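The Flat Surface Test: Sorting and Folding Cloths by Hand

A small cloth is harder to fold well than a large one. A bedsheet hides an error of a finger's width. A kitchen cloth shows it on the first crease, and the error doubles with each fold after that.

Mulugeta Tilahun runs the linen room at Dosar, a guesthouse with 14 rooms and a dining hall. In November his shelves held 1311 pieces, of which 863 were small cloths: napkins, tray liners, face cloths and plain wipes. The sheets take up more space. The small cloths take up more time.

His method begins with the surface. The table is white, smooth and kept clear, and its height is set so that the folder's elbows stay slightly bent. A patterned or dark top makes pale fabric easier to see but also hides lint, which then travels into the stack. On white, lint and loose thread show up before the first fold.

Cloths come to the table in a heap and are opened one at a time. The folder finds a raised fold, lifts it, and lets the weight of the fabric pull the rest down. Two neighboring corners are then located by running the fingers along the hem. Shaking is discouraged. It stretches the bias on loosely woven cotton and leaves the hem wavy.

Elif Naz Avcı, who trains new staff at Wiruler, a commercial laundry, teaches a slightly different opening. One finger goes under the fold from the side while the others hold the top, so the cloth turns over without sliding. She considers it slower for napkins and faster for anything with a nap, such as terry.
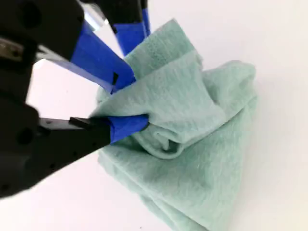 Creasing is done from the center outward. The flat of the hand presses the middle of the fold first and moves to each end in turn. Pressing from one end pushes slack ahead of it, and the slack ends up as a pucker in the far corner.

Color affects the order of work. Pale greens and blues are hard to tell apart under warm bulbs, so Tilahun sorts them before dusk, near the window. Whites go last. Each finished stack is limited to 19 pieces, a figure set by the shelf spacing at Dosar. Taller stacks lean, and the lower cloths take a hard crease that shows on the table.

The fold itself is ordinary: in half, in half again, then in thirds if the cloth is meant for a drawer. Folded edges face out. Hems face the wall. Cloths with a frayed hem are set aside flat and go to mending at the end of the shift, along with any that refuse to square up after a second attempt.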